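Section 4. Hanging patterned wallpaper in a small room

Last updated: 01/06/2022
7 min read

Please read this section to the end before you open the first roll. It was written for the Istcombe range, but the steps are the same for any paper with a large repeating pattern. Plain papers are explained in Section 3.

4.1 Preparing the wall

1. Remove old paper and loose paint. Fill holes and let the filler dry completely.
2. Sand the filled places and wipe off the dust with a damp cloth.
3. Put on one coat of Cumero wall primer. Leave it overnight.

Note: New plaster takes much more primer than old paint. On new plaster put on two coats.

Caution: Switch off the electricity at the main panel before you loosen any socket cover.

4.2 Planning the pattern

A pattern with flowing lines forgives small errors in the middle of a wall, but it shows them in the corners. Decide first where the eye will go when the door is opened, and start on that wall.

4. Check that all rolls carry the same batch number. Keep one label until the work is finished.
5. Draw a vertical line with a long level. Do not trust the corner of the room or the door frame.
6. Cut the first strip 15 cm longer than the height of the wall, and divide the extra between top and bottom.

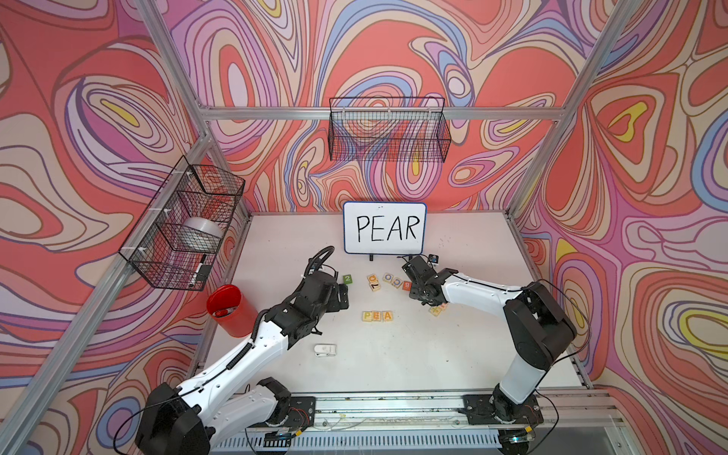

Should I buy an extra roll if the calculation comes out exactly even?
Buy one more roll. A large repeat wastes some 30 cm on every strip, and a later roll can come from another batch with a slightly different color.

4.3 Pasting and hanging

7. Mix the paste in a clean bucket. Stir again after a few minutes, until you feel no lumps.
8. Paste the wall, a little wider than one strip. The paper itself stays dry.
9. Hold the strip to your vertical line and let it fall down slowly. Smooth from the middle to the sides with a soft brush.
10. Bring the second strip to the first one, edge to edge. Match the pattern at eye height. If there must be a small difference, let it be near the floor.

Caution: Do not pull the paper to make it fit. It will shrink back when it dries, and the seam will open.

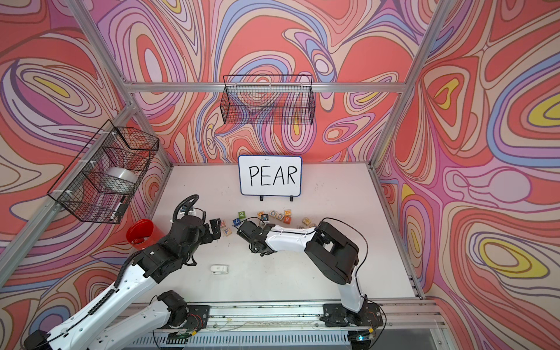
Fig. 4-2. Patterned paper on side and back walls, with mesh baskets.

4.4 Corners

Never take a full strip around an inside corner. Measure from the last strip to the corner in three places, take the largest number and add 15 mm. Cut the strip to this width. The narrow part goes around the corner, and the next strip covers it on a new vertical line.

Our colleague Nassoro Mollel cuts corner strips with a Ghasemi knife and a steel ruler, and he changes the blade for each strip – this is not too often. An old blade tears wet paper.

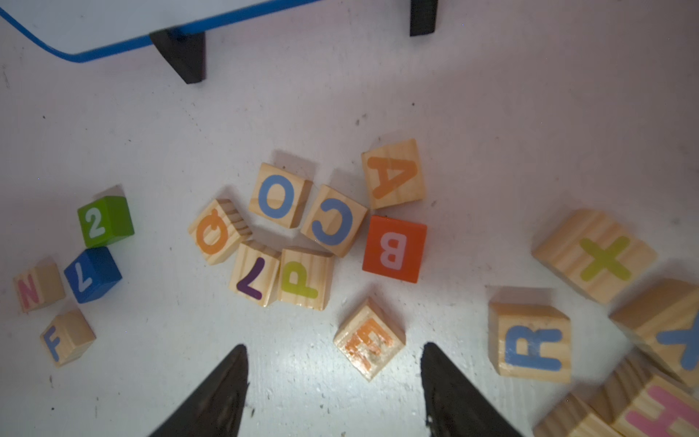

When the corner strip is in place, press the overlap with a seam roller, lightly, and wipe off the paste before it dries. On vinyl papers use overlap adhesive, as normal paste does not hold vinyl on vinyl.

4.5 Drying

11. Keep the windows closed and the heating low for one day.
12. Small bubbles usually go away alone. If one is still there the next day, open it with a sharp knife and put a little paste behind.

For ceilings, see Section 5.

Shares: 70
Comments: 30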